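The squeegee had been Tinus's, and when Tinus left Plunora he left it on the hook by the door with a strip of tape around the handle that said MINE. The tape came off the first week. Yee-man Kong used it after that.

She had the shop floor from five in the evening until the last table was done. There were worktables, a sink, two shelves of cloths and a storeroom with a door that stuck. The work was printed on a sheet clipped inside the storeroom door. Clear the tables. Wipe them. Pull the water off. Put back what belongs to the day people exactly where it was. The last line had been underlined by someone with a ruler.

The day people were from Jarman, one floor up. They left mugs, and sometimes a sweater, and once a pair of good shoes under the sink that stayed until November.

Her sister called while she was filling the bucket.

"Did you look at the letter?"

"I looked at it."

"And?"

"It's 1049 for the deposit," Yee-man said. "And 400 for the truck, if we take the truck."

"We need the truck. There's the bed."

"I know there's the bed."

She turned off the tap. The apartment was in Lostside, second floor, with a window over the bus yard. They had been to see it twice. The first time, her sister had measured the bedroom with her feet, heel to toe, and the landlord had stood in the hall and looked at his phone.

"I have about 200 left after rent," her sister said. "I can ask Dad."

"Don't ask Dad."

"Then how?"

"I'll ask for the weekend shifts."

Her sister was quiet. A bus went by on her end.

"You hate the weekend shifts," she said.

"I don't hate them. They're long."

She put the phone on the shelf between the cloths and left it on speaker. The black top showed everything, every ring and fingerprint, so she always started there. She went over it with the wet cloth, then the dry one, and then stood for a minute looking up at the ridges in the ceiling while her sister read her the lease from the beginning. No pets. No nails longer than an inch. Quiet after ten.
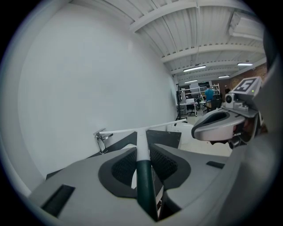 *The green and white rod, and the black surface behind it.*

"Who checks how long a nail is?" Yee-man said.

"It says an inch."

"After it's in the wall, who checks?"

Her sister laughed, and then went on reading. There was a part about the boiler and a part about the stairs. Yee-man did the far table and then the sink. She rinsed both cloths and hung them over the pipe. Somebody had left a spoon in the drain again and she set it on the edge to dry.

"Did you get to where it says the date?" she asked.

"Last page. Hold on."

She could hear the pages.

"The first of the month. And we sign before."

"How long before?"

"It doesn't say. He said come by when you have it."

Yee-man opened the storeroom. She had to lift the door a little by the handle to get it past the bad spot. The time book was on the string where it always was, and she wrote herself in, and under that, in the space for requests, she wrote weekends, any. She looked at it and added please.

"Are you still there?" her sister said from the shelf.

"I'm here."

"I was thinking the bed could go under the window."

"It'll be cold."

"We'll get a curtain."

"All right," Yee-man said. "Under the window."

She hung the squeegee on the hook by the door. The tape had left a gummy line on the handle and it still picked up lint. She rubbed at it with her thumb, then went back for the phone and turned off the lights.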